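Caderno de bancada - projeto Lesico
Abril, entrada da tarde

Retomo de onde ficou a última entrada: a política treinada só com a câmera de punho contra a política que recebe punho mais vista de peito. A tarefa continua a mesma, brinquedos na mesa, bandeja azul, colocar e retirar. Hoje mexi só na amostragem dos quadros e já estou animado demais para deixar para escrever amanhã.

Configuração, para quem for repetir:
- imagens reduzidas a 640 de largura antes do codificador
- blocos de ação de 8 passos, execução do bloco inteiro antes de replanejar
- conjunto Bradadow, 1543 episódios depois da limpeza
- 20 tentativas por condição, posições iniciais sorteadas pelo script do Entwistle

A limpeza tirou os episódios em que a gravação começava com o braço já em movimento. Eu tinha resistido a isso por medo de perder dados, mas as curvas de validação ficaram bem mais comportadas e dou o braço a torcer (o meu).

O que eu queria entender era o comportamento do modelo quando o alvo não está entre os dedos. Na vista de punho é muito comum o objeto aparecer de lado, com o dedo direito sobreposto à borda da bandeja, e o modelo antigo tratava isso como "estou quase lá". Fechava cedo. A métrica de distância em pixels entre o centro do objeto e o centro da abertura não ajuda nada nesse caso, porque a bandeja tem parede e a pinça precisa subir antes de entrar.
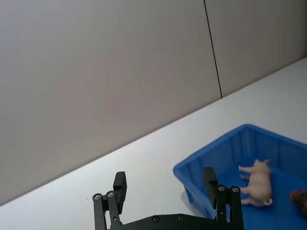

Vista de punho, pinça aberta, porco rosa deitado na bandeja, à direita do dedo direito.

Passei quadros desse tipo pelo codificador e olhei os mapas de atenção. No modelo antigo a atenção se espalha pelas nervuras da parede interna da bandeja, que têm contraste forte e periódico. Faz sentido e eu devia ter visto antes! No modelo novo, com a amostragem pesada nos instantes em que a pinça está aberta, a atenção se concentra no porco e num pedaço da borda. O pedaço da borda me deixou contente: é a informação de que ele precisa para saber que há uma parede no caminho. Ainda não sei se é isso mesmo ou se estou lendo demais num mapa de calor, fica anotado como hipótese.

Segundo ponto, a ambiguidade entre dois alvos. Com instrução de texto fixa ("pegue o pato") o modelo antigo às vezes hesitava, a trajetória prevista abria em leque e o braço fazia aquele tremor lateral. Medi a dispersão das amostras do bloco de ação em quadros com os dois brinquedos visíveis, e é aí que a nova amostragem mais aparece.

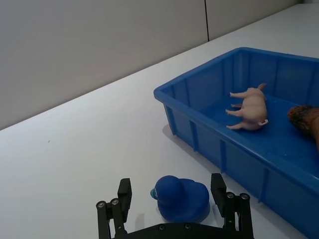
A dispersão cai bastante quando o objeto pedido está entre os dedos e fica alta quando está do outro lado da parede da bandeja, como eu esperava. O interessante é a zona intermediária. O modelo novo passa de um regime ao outro de forma gradual, sem o salto que aparecia nos gráficos antigos, e o tremor lateral sumiu das trajetórias que revi até agora. Falta rever as do segundo braço, então nada de comemorar na reunião do Dredano antes disso.

Uma ressalva para não me enganar: pato azul e bandeja azul. Se o modelo está usando cor, a bandeja deveria atrapalhar, e talvez parte do leque antigo viesse daí. Preciso da rodada de controle com objetos de outra cor e com a saturação sorteada no aumento de dados. Deixei o script pronto, é só trocar a semente.

Sobre a vista de peito. Ela resolve o problema da altura quase de graça: a relação entre a ponta do dedo e a parede da bandeja fica legível, coisa que a câmera de punho esconde. Em compensação, os objetos próximos à borda de baixo saem pela metade.
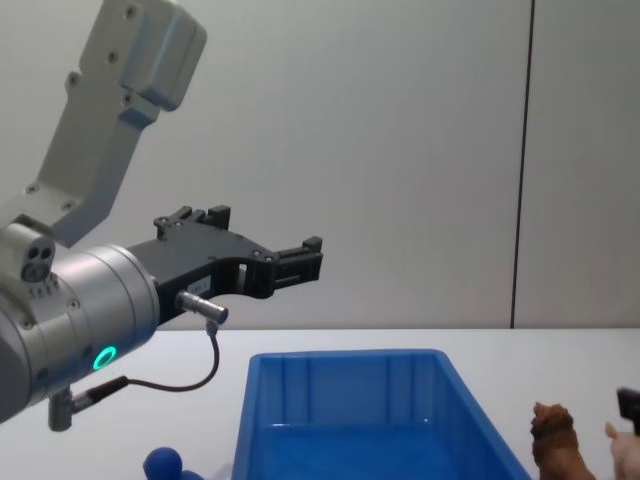 Vista de peito: pinça aberta acima da bandeja, anel de LED verde no punho, figuras marrom e rosa à direita.

Com as duas vistas juntas o modelo sobe antes de avançar, sem que eu tenha posto nenhum termo de altura na perda. Isso eu não esperava ver tão cedo!! Quero repetir apagando a vista de peito ao acaso durante o treino, para ver se a política de punho sozinha herda o hábito de subir.

Pendências:
- rodada de controle de cor
- rever trajetórias do segundo braço
- repetir com blocos de ação mais curtos, mesma semente
- copiar os mapas de atenção para a pasta do Lesico, hoje estão só na minha máquina
- perguntar ao pessoal do Entwistle se o sorteio de posições evita o canto esquerdo da mesa, desconfio que sim

Treino com a vista de peito apagada ao acaso começou às 18h40, olho a curva amanhã cedo.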